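Lirna opens its second refill shop in Vukby

28/05/2024

I'm so pleased I can finally say this out loud – Lirna is opening a second shop, in Vukby! Our first one in Ornow has been going since April last year, and 864 of you have signed up for a refill card. The new place has 17 dispensers for rice, oats, soap and the rest, plus a proper tea corner (my idea, I'm very proud of it). Bring any clean jar or tub and we'll weigh it for you. The first 100 people through the door get 2 refills of washing-up liquid free.

We've also teamed up with Eder, who'll take back the crisp packets and sweet wrappers your kerbside bin won't.

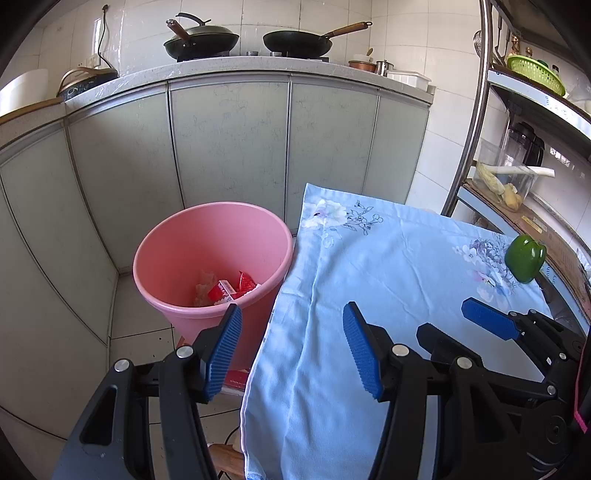

A torn wrapper, a small package and a plastic bag in a pink bucket.

Press are welcome any time we're open. Ring the Ornow shop first and I'll put the kettle on.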